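How Do You Pick a Hand for a Robot?

Hold up your own hand and wiggle your fingers. Now pick up a pencil, then a pillow, then a single grain of rice. You probably did all three without thinking very hard. Your hand squeezed a little for one thing and spread out wide for another, and your skin told you when you had a good hold.

A robot has to get by with whatever hand people bolt onto it. That hand is called a gripper, and there are a great many kinds. Some have two fingers, some have three, and some have no fingers at all, only a rubber cup that sucks onto things the way a straw sucks onto your lip. So how do grown-ups decide which one to use? They hold a contest, of course!

At the Garora workshop, we try out grippers on the same set of objects every time. There is a sponge, a spoon, a paper cup, a tennis ball and a few more, 10 things in all. Each gripper gets 50 tries at each object. You might think that sounds like a lot of tries (and it does make for a long afternoon), but one lucky grab doesn't tell you much. If you threw a ball into a basket once, would that make you a basketball star? You would want to see it again, and again after that.

Our suction gripper, which we call Clukel, is wonderful with flat, smooth things like a plate. Give it the sponge, though, and the air leaks in through all those little holes, and down the sponge goes. Utden has three bendy fingers and is very gentle with the paper cup. It is not so good at spoons, I'm afraid – its fingers are too fat to get underneath. 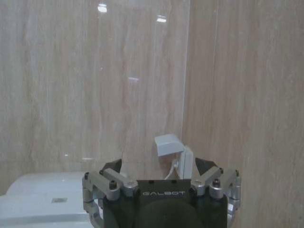

Two-fingered grippers work a lot like your thumb and pointer finger when you pinch. The trick is in the parts that carry the fingers. Look for the silver metal bars on each side of the dark body, with round joints where they meet. Bars joined up this way are called a linkage, and you have seen one if you have ever watched a folding umbrella open. The two dark fingers have a gap between them, and whatever the robot wants to pinch has to fit in that gap. A thin cable, like the white one near the fingers, is a tricky thing to pinch, so think about how carefully you would line up your own thumb and finger for it.

If you would like to run a contest at home, find some kitchen tongs, a clothespin and a pair of chopsticks, and see which one is best at moving grapes from one bowl to another. Write down every try, even the grapes that roll under the table. Then eat the grapes (not those ones).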